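Tulgate Snack Table

Version 5, last touched 10/14/23

What it is

A set of 1,052 short clips of wrapped snacks being picked up off a table and put down somewhere else on the same table. If you have ever tidied up after a party by moving the sweets to the other end, you know the plot. The clips were recorded in 9 sittings at Tulgate, and the notes were written up later in Brerkau.

What's on the table

Small packets, mostly, the sort sold loose by weight. Shiny wrappers, clear wrappers, wrappers that are shiny on one side and clear on the other. Labels are in whatever language the shop happened to stock, and we have copied them out as printed. The tablecloth is plaid in most sittings, and was chosen by whoever owned a tablecloth. 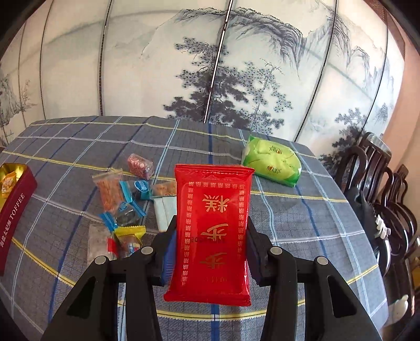 Red packet with gold lettering (步步糕), held upright over the plaid cloth. Filed under "cake, wrapped".

We sort by wrapper first and contents second. A packet you can see into gets the food's colour in its notes; a packet you can't gets the wrapper's colour and our best guess. Long arguments were had over whether a thing was a cake, a biscuit or a sweet. The labels column records who won.

Files

clips/ — one folder per sitting
labels.csv — wrapper colour, see-through or not, kind of snack, text as printed
wullero.txt — the old Wullero names, kept for anyone still using version 4

Known problems

Crimped ends catch the light and the colour notes wobble accordingly. Red and dark pink were swapped in sitting 3 and have been put right, we think.

Sitting 7 has fewer packets at the end than at the start. This is not a fault in the data.

Printed text is typed in by hand. Sideways lettering was read with heads tilted, so please report mistakes.

Still to do

Østergaard has promised us a box of liquorice for the next version. The target is 3,000 clips, supplies permitting. New sittings will go in after May.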